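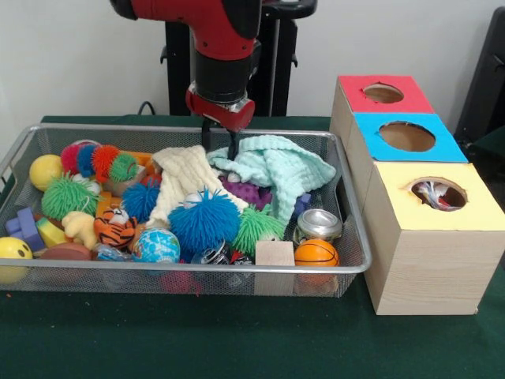

Mirela Rangel writes that she bought one for the family room, has moved every small toy in the house into it, and would only like to know if a lid is coming. She also says the rim is easier on her hands than the one on her old basket.

There is no lid planned for this model. For covered storage, see the Fanomar box.

Talberg Wire-Mesh Basket, Large
Made by Poltar
Finish: silver

The Talberg is a wide rectangular basket for the small stuff that piles up in playrooms, classrooms and waiting rooms. It is open at the top, and you can see through the sides well enough to find a ball or a block without emptying everything out first. The rim is rolled all the way around so there is no raw wire edge where you reach in.

What it holds

Spiky rubber balls, stress balls, plush animals, wooden blocks, play cloths. Mixed loads are fine. Soft things pack down and hard things settle between them. If you store cloths with the toys, lay them in last or they end up wrapped around everything else. Empty drink cans also fit if you keep them for craft projects. Rinse them and let them dry, and check for sharp edges before children handle them.

The mesh is fine enough to keep in most toys. Beads, small pegs and game pieces should go in a pouch or a jar inside the basket.

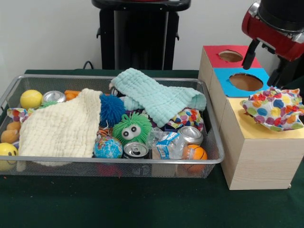
Talberg in silver, filled with balls, plush toys, play cloths and crushed cans.

Details

Maximum load: 6 kg
Sold as: single or set of 2
Assembly: none
Use: indoors only

Do not stand or sit on the basket, and do not hang it from a wall. It is meant to sit flat on a table, a floor or a deep shelf. On a felt-covered table it can be turned without marking the surface. On bare wood or a painted shelf, put a mat or a piece of felt under it.

Cleaning

Wipe with a damp cloth and dry right away. For dust in the mesh, use a soft brush or the small brush attachment on a vacuum. Do not use scouring pads or bleach. Lint from fuzzy balls and plush toys collects in the corners and comes off more easily before you wet it.

Goes with

Fanomar box. Wooden, with a lid, for things you would like out of sight.
Furtado divider. Slides into the large Talberg and splits it into two sections. It does not fit the small size.
Furtado label clip. Hooks over the rim. Cards are included.

Shipping and returns

Orders over $200 ship free. All other orders are charged at checkout by weight. You can return a basket within 30 days if it is unused and in its original carton. If yours arrives bent, keep the packaging and send us a photo of the damage along with your order number, and we will ship a replacement.

Sets are packed nested with a paper sheet between the two baskets. Pull them apart slowly, holding the lower one by the rim.

Availability

The large size in silver is in stock. The small size is sold out and will be back in February. Customers who have already ordered the small size will keep their place in line and do not need to reorder.

Page updated 17/09/2025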